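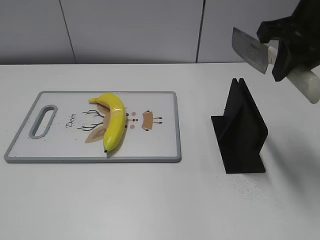
Skondamlow setup with a cleaver in the gripper, a knife stand and a cutting board

Skondamlow is a tabletop kit for testing robot arms on kitchen handling tasks. It is sold by Ormsby, a supplier of lab equipment based in Skullside, and is used mostly by university labs and by companies that want to compare control software on the same set of objects. The kit does not include a robot arm. Buyers mount the gripper on an arm they already own.

History

The kit began as an in-house test bench built by Anjani Setiawan and Vignesh Reddy, two engineers at Ormsby who needed a repeatable way to check gripper repairs. The first bench used only a cutting board and some fruit. Knife handling was added after customers asked for objects with a narrow place to set them down. Ormsby put the kit on sale in April under its present name, with a first batch of 300 units. A second batch had a revised gripper mount and a shorter manual.

Contents

The standard kit is made up of a gripper, finger covers, a wrist camera, a fixed camera with a clamp, a cutting board, a knife stand and a set of kitchen tools. Fruit and other food items are bought separately. The cutting board supplied varies from batch to batch, and some have a printed design. Ormsby sells a plain board as an option for labs whose vision software has trouble with patterns.

The knife stand has a flat base and an upright panel with a slot at the top for the blade. It is not fixed to the table. The manual advises marking its position with tape if results are to be compared between sites.

Gripper and cameras

The gripper body is black and can be fitted with pale fabric-covered fingers. The covers wear with use and are sold in packs. Worn covers are the most common cause of slipping listed in the maintenance notes, and the manual tells users to replace them before any scored test.

Each run is recorded from two positions. The fixed camera looks over the whole work area and is used for scoring. The wrist camera moves with the gripper and gives a close view of whatever is near the finger, though the gripper itself takes up much of the image and may cover part of an object.
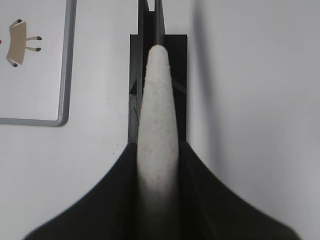 Test tasks

The manual sets out eight tasks. The simplest is moving a piece of fruit onto the board. The hardest is placing a cleaver in the knife stand, where the blade has to be turned to match the slot before it is lowered. Each task is scored out of 100, with points taken off for dropped objects and for moving the stand or the board. A run that is stopped by the operator scores zero.

Blades may be used sharp or blunted. Ormsby recommends blunted blades for teaching labs.

Reception

A review by Senthil Iyengar and Meenakshi Kartha of the Brirkgate test laboratory covered 2,586 runs on several arms. They found the scoring rules clear and the fixed camera easy to set up, but said that the light base of the knife stand led to lost points that had little to do with the software being tested. They also criticized the price of replacement finger covers.

Phúc Hứa, who used the kit in a robotics course, wrote that students learned the simpler tasks quickly and spent most of their time on the knife stand. He asked for a heavier stand and for a version of the manual without the scoring section. Ormsby later offered a weighted base as an add-on.

See also

Robot end effector
Pick and place
Eye-in-hand camera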